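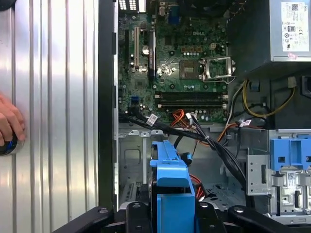 What should you take out of an old desktop computer before you give it away or send it for recycling?

The hard drive comes out first, every time. After that, take the memory if you can use it or pass it on, and the coin-cell battery from the motherboard, which goes in the battery bin. Everything else can stay in the case.

We get that question more than any other at the Nidcombe repair evenings, so Henrike Schwerdtfeger asked me to write it up for the newsletter. Since April we have taken in 19 old desktops, most of them office machines that people had kept in a closet after buying a laptop. Some will be fixed up and given out again. The rest are stripped for parts, and what is left goes to the metal and electronics recycler at Rolland.

Before you open anything, shut the computer down, switch it off at the back if there is a switch, and pull the power cord. Then press the front power button once and hold it for a few seconds. Unplug the monitor, keyboard and network cable too. Lay the tower on its side on a table with good light. A folded towel underneath keeps the table from getting scratched. Touch bare metal on the case before you reach inside, and do it again if you walk away and come back.

Many office towers open without tools. Look for a latch or a sliding catch on the side or the top. On others there are two or three screws at the back edge of the panel. If the panel will not move, look again for a catch you missed. Don't pry at it with a screwdriver. Malte Böttcher has the scar.

The hard drive

In a lot of these office machines the drive sits in a plastic carrier, and the carrier is often a bright color so you can find it. Squeeze the tabs or lift the handle, depending on the model, and tilt it. Two cables run to a drive of this type, one for power and one for data. Pull on the plug and leave the wires alone. If a data plug has a small metal clip, press that down first.
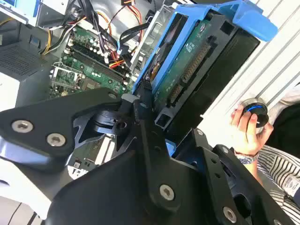
Hard drive in its blue carrier, tilted up beside the motherboard.

Once the drive is out, write your name and the date on a piece of masking tape and stick it on the label side. If you want the files from it, bring it along and we can connect it to another computer with an adapter. If you don't want the files, Kai Eichhorn will wipe it for you. A wipe can run for hours on a large drive, so plan to leave it with us overnight. Drives that can't be wiped are drilled through, and you are welcome to stand there while it is done.

Please don't hand in a computer with the drive still in it and tell us there is nothing on there. We have found tax forms, wedding pictures and one complete novel.

Memory

The memory modules are the long thin boards standing upright in slots on the motherboard. Each slot has a latch at one or both ends. Push the latches outward and the module lifts up enough to take hold of. Hold it by the edges and put it in an antistatic bag, or in a plain paper envelope if you have no bag. Sandwich bags are not good for this. Write the size on the envelope if you can read it on the sticker.
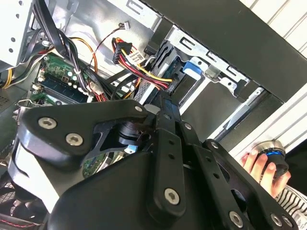
Cables get in the way at this stage, more in small cases than in big ones. Move a bundle to one side with the back of your hand and hold it there while you work on the latch. If it is tied down, cut the tie, but only the tie. A power cable that blocks a slot can be unplugged from the board. Take a picture with your phone first if the machine is going back together again, because a month later you will not remember which plug went where.

The battery

The coin-cell battery is round and silver and keeps the clock running while the computer is off. There is usually a small clip at one side of the holder. Press it back with a fingernail or a plastic tool and the battery pops up. Put a piece of tape over it and keep it away from small children and pets. We have a jar for them by the door.

What to leave alone

Do not open the power supply. That is the metal box with the ventilation holes that the power cord plugs into. It can hold a charge after it is unplugged, and there is nothing in it you need. We don't open them either. You can also leave the optical drive, the fans and the processor where they are. Processors are easy to damage once they are out — and so are the sockets they sit in.

Keep the screws. A jar lid or an egg carton works well, and we are always short of the small black ones.

The next parts evening runs until 8 and there is room for 18 people at the tables. Bring the computer and its power cord. Monitors and printers can't be taken this time. If you can't carry the tower in from the car, ask Heike Strobel at the front desk for the cart.

Tane Trevaskis
August 28, 2020

14 shares
4 comments

Marlene P.
Is it worth bringing just the memory? I have two sticks in a drawer from a computer that is long gone.

Tane Trevaskis
Yes, bring them. We test them on the spot.

oldgreybox
I used the egg carton idea and wrote on each cup where the screws came from. Worked fine until the cat.

D. Hale
My carrier had no handle, only two tabs on the sides that you pinch in. Took me a while to see them. Might help someone else.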